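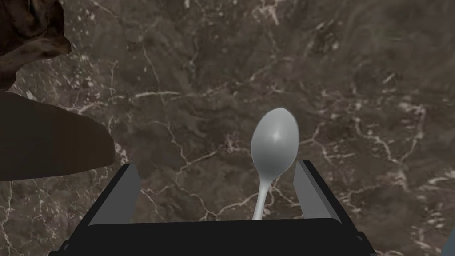 # How to Make Thick Strained Yogurt at Home

If you've only ever bought the thick stuff in tubs, you are in for such a treat! Homemade strained yogurt is creamy, tangy and a lot cheaper, and most of the work is waiting. I learned from my neighbor Ifigeneia Politis, who makes a batch every week without measuring a thing. I do measure, so what follows is her method with my numbers attached.

## What you need

- Half a gallon of whole milk (2% works, but it comes out thinner)
- 4 tablespoons of plain yogurt with live cultures, at room temperature
- A heavy pot with a lid
- A thermometer
- A whisk
- A big strainer, a deep bowl it can sit over, and a clean cotton cloth

Check the label on your starter. It should list live and active cultures and no thickeners. Avoid anything sweetened or flavored.

## Heat the milk

Rinse the pot with cold water and don't dry it. Ifigeneia swears this keeps the milk from sticking, and my pot has been easier to scrub ever since.

Pour in the milk and warm it over medium-low heat until it reaches 185°F. Stir often and scrape the bottom as you go. You'll see steam and little bubbles around the edge well before it gets there, so keep going! Holding it at that temperature for ten minutes gives you a thicker yogurt. If you're in a hurry, five will do.

## Cool it down

Take the pot off the heat and let the milk come down to 118°F. On the counter this can take the better part of an hour. A sink of cold water is much faster, but watch the thermometer, it drops quickly once it gets going.

A skin will form on top. Lift it off or whisk it back in (I eat it with honey, standing at the stove).

## Add the starter

Put the yogurt in a small bowl, add a ladle of the warm milk and whisk until smooth. Pour that back into the pot and stir gently. More starter doesn't mean thicker yogurt, by the way. I doubled it once and got something grainy and very sour.

## Keep it warm

Put the lid on, wrap the pot in two bath towels and set it in the oven with the heat off and the light on. Leave it for 8 hours, or overnight. Don't stir, don't tilt, don't peek more than once! Some oven lights run hot, so try yours first with a pot of warm water and see where the temperature settles.

It's ready when it's set like soft custard and pulls away from the side in one piece. Want it tangier? Give it another hour or two. Then chill the whole pot for at least three hours before you strain.

## Strain it

Line the strainer with the damp cloth, set it over the bowl and pour the yogurt in. Fold the cloth over the top and put everything in the fridge.

- **2 hours:** thick and spoonable, great for breakfast
- **4 hours:** dense, my favorite for tzatziki
- **Overnight:** nearly a soft cheese — add salt and spread it on toast

If you go too far, just whisk a little of the whey back in.

## Using the whey

Save it! It's lovely in bread dough in place of water, and it makes a good soaking liquid for beans or a marinade for chicken. It keeps for a week in a jar.

## Storing

Strained yogurt keeps for up to ten days in a covered container in the fridge. Set aside 4 tablespoons in a clean jar before anyone gets at it, and use that to start your next batch within the week. After five or six rounds mine starts to set a bit loose, and then I buy a fresh tub and begin again.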